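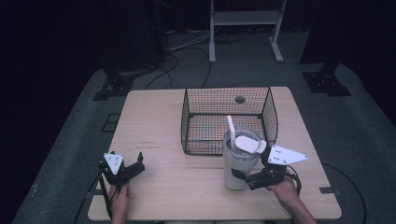

Issue 47, page 3

Magazine > Opinion > Daily Life

Reading time: 3 minutes

Let the Waiting Room Be Boring

By Idalina Falcão

Last July I waited in the clinic in Drestdale for a paper with one stamp. On the wall there were two televisions, both with the sound on, and they did not show the same program. An old man beside me asked if they could be made more quiet. The woman at the desk was kind, but she said the remote control was kept in another office.

I grew up in Hakholm, where the waiting room of the doctor had chairs, a window and a clock. We were bored there. I remember that I read the same poster on teeth so many times that I can still say parts of it. My mother spoke with the other mothers, or she closed her eyes.

I don't want to say that everything was better. The chairs were terrible. But I believe a person who waits for news of her health has a right to her own thoughts, and a loud screen takes this right without asking. With a telephone I can at least decide – I put it in my bag and it is finished. With a television on the wall I can't decide anything.

Some will answer that the screens calm people. Maybe they calm some. My neighbor Mrs. Bùi likes them very much, and we have discussed it over many cups of tea. She says silence makes her think of the needle. I understand this, and for her I would accept one screen in one corner, with the words written below and no sound.

The clinic is now collecting opinions for its new building, which will receive 200 patients each day. I have written mine on the form, in the small space they give.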